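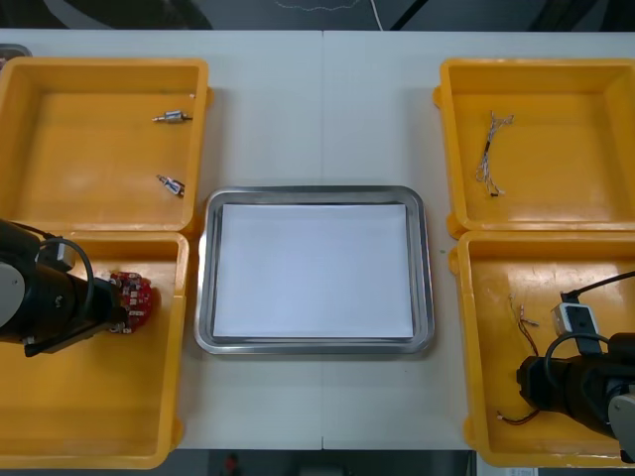 Posted in: Visits / Automation / Shop Floor

The Rostberg open day ran on March 11, 2023, in the old warehouse building in Clendon. I went because the invitation promised two-armed machines doing bench work, and I wanted to know how close they are to the chores people in small shops would gladly hand over.

Sorting and kitting was the job on show. Parts go into yellow trays, one kind to a tray, and get moved to a steel tray lined with paper in the middle of the table. Circuit boards, small metal connectors, bundles of wire. Anyone who has worked a repair counter has done this for hours at a time.

The arms handle boards well. A round red board with parts all over its face is a fair test, as there isn't much bare area to hold, and the grippers can keep one upright over a tray. Small metal pieces are harder. They lie at any angle they like, and a gripper has to come down on them just so.

Wire is the real trouble. A tangled bundle with frayed ends has no fixed shape, and the staff said plainly that it is the part they get the most questions about. Their log for the previous week showed 143 tries at picking up loose wire and 79 clean picks. A new hire would beat that before lunch on the first day — and would know to untangle the bundle first.

Stergiou had the next stand, with a towel-folding machine. It folded hand towels into a decent square but needed each one laid flat at the start, so you would be doing half the work yourself. Plollero showed a dish loader that was switched off when I came by. The sign said 2 p.m. and I had a bus.

My answer for now is no for the house and maybe for the shop, if the parts are stiff and the trays stay where they are put. Rostberg plans another open day in April. Entry was 8 dollars, coffee included, and parking is behind the building.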